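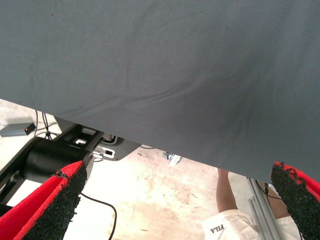

Ukville Cloth Folding Notes, data card

Summary

A set of records on laying out, smoothing and folding household cloths. It contains 1231 records, each covering one cloth from the moment it is picked out of the pile to the moment it is put on the shelf or set aside. Maintained by Waltraud Lammers.

Contents

cloths.csv: one row per cloth, 468 rows
folds.csv: one row per record, 1231 rows
notes.txt: free remarks, in the order they were written
CHANGES: corrections since the first release in June

The same cloth may occur in several records. Join the two tables on cloth_id. Do not join on colour, as the colour names were entered by hand and vary ("dark grey", "charcoal" and "slate" overlap).

Fields in folds.csv

cloth_id: matches cloths.csv
start_state: flat, hanging, bunched or unknown
wrinkles: none, shallow, deep
crease_dir: along, across, diagonal, mixed; blank if wrinkles is none
fold_plan: Berard, Durnov or Murakami (see below)
edge_gap_mm: distance between the two edges after the first fold, at the widest point
result: kept, refolded, abandoned

Fold plans

Berard: halves, then halves again, long side first.
Durnov: thirds lengthwise, then one half.
Murakami: corner to corner, then squared off. Used for square cloths only.

The names are those of the sheets pinned up in the Ukville laundry room and have no other meaning.

Wrinkle grading

Shallow means the wrinkle goes when a flat hand is passed over it once. Deep means it stays. A short crease standing by itself is graded with the rest of the cloth and gets no row of its own. Specks, lint and loose threads are not graded. If they were bad enough to mention, they are in notes.txt.

Dark matt cloths were graded under the side lamp, where wrinkles show better. Pale cloths were graded under the ceiling light. The lamp used is not recorded, so grades should not be compared closely between dark and pale cloths.

Known problems

Nearly 578 records have no edge_gap_mm. The ruler was introduced late, and earlier values were not estimated.
Records made on a Thursday include cloths straight from the line. Their start_state is often "unknown".
4 cloths were relabelled after the tags came off. Both old and new identifiers are listed in CHANGES.
In the first release, "diagonal" and "mixed" were swapped for the Durnov plan. Corrected in the current files.

Use

Free to copy and alter. Please keep the cloth identifiers unchanged. Corrections go to Waltraud Lammers, with the cloth_id and the row number.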